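Bench notebook - Hever cell, arm 2
Print this page | E-mail this page
Last updated: Thursday, October 1, 2026

Arm 2 stopped itself again mid-approach. Third time this week. Writing it down before I forget the order of things.

Job was basket to tray, tabletop setup, same as all of August. Program loaded, arm homed fine, gripper opened and closed on the check cycle. Started the approach over the table, fingers open, got down low and then protective stop. Pendant says 351. Brakes clunked on, fingers stayed open, nothing dropped because nothing was held yet.

351 in the Okberg manual is "gripper feedback lost". Covers everything from a dead gripper to a cable somebody leaned on. Great.

What I did first (wrong): cleared the fault and ran it again. Same stop, a bit higher up. Cleared it again, ran at reduced speed, went all the way through two cycles with no complaint. So I figured speed. Not speed. Next run, still slow, stopped on the way out.

Should not have cleared it twice with no look at the cable. Nabila's rule is one reset, then lockout, and she's right. If feedback drops while the fingers are closing we don't know what force is on them. Noting it here against myself.

Lockout on, air off, key in my pocket. Then went through the wrist:

- connector at the gripper flange: seated, screw collar tight, pins ok
- strain relief: ok
- cable along the forearm: ok to the touch
- cable at the wrist joint: jacket shiny on one side, has been rubbing. Flexed it by hand with the meter on and the line opens when the wrist is past 90 degrees. Closes again when it comes back. There it is.

So the reason slow runs "worked" is just which way the planner happened to turn the wrist. Pulled the log and lined up the stops against wrist angle, all of them are past 90. The good cycles never went there. Wish I had looked at that first, would of saved the morning.

Log has 634 cycles on this cable since the last swap. Nesville rates it for way more than that, but the rating is for their bend radius and ours is tighter at the wrist since we moved the clip. Who moved the clip? I think it was me, when we fitted the camera. Moved it back.

Also found: the controller holds the last good finger position when feedback drops, it doesn't mark it as stale. So for a short stretch before the stop the screen shows a nice steady number that means nothing. Nabila measured the gap off the trace at 90 ms. Not long, but don't trust the position readout on any cycle that ends in a 351. I had been using those numbers to argue the gripper was fine. Scratch that from Tuesday's page.

Pulled the wrist camera too, from one of the approaches. Soft as ever this close up, and the white thing in the tray is blown out so it's no use for checking the grip. Good enough for where the fingers were.

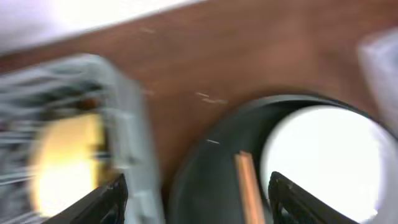

Wrist cam, arm 2, left finger over the basket, right one over the tray.

Exposure needs fixing seperately, has nothing to do with the fault. Don't let it get mixed into the same ticket.

Spare cable: had one in the Goh drawer, older part number, same pinout. Checked end to end before fitting. Fitted it, clip in the old spot, enough slack to go full turn both ways with no pull. Moved the wrist by hand through the whole range with the meter on, line stays closed. Powered up, empty cycles only, forced the planner to take the long way round so it goes past 90 every time. No 351 so far. Leaving it on empty cycles with the guard shut, no one runs product on it till Nabila signs.

To do
- order two proper cables from Nesville, not one
- wrist angle limit in the program until they come
- ask Okberg if stale feedback can be flagged, and if not, do it on our side
- check the clip on arm 1, I probably moved that one too
- inspection at 4000 cycles is too late with this routing. Pick a new number
- tape the one-reset rule on the pendant

Old cable is bagged and tagged on the shelf over the bench. Please don't put it back in the drawer.

Comments (3)

Nabila Siregar: Read it. Want to see it past 90 with a load in the fingers before I sign, empty cycles don't pull on the cable the same way. I'll come by after lunch.

bench2: arm 1 clip is moved too. same shiny patch just starting. I locked it out and left the key on the hook

Nabila Siregar: Thanks. Both arms stay off product then. Put the arm 1 cable on the Nesville order, so that makes three.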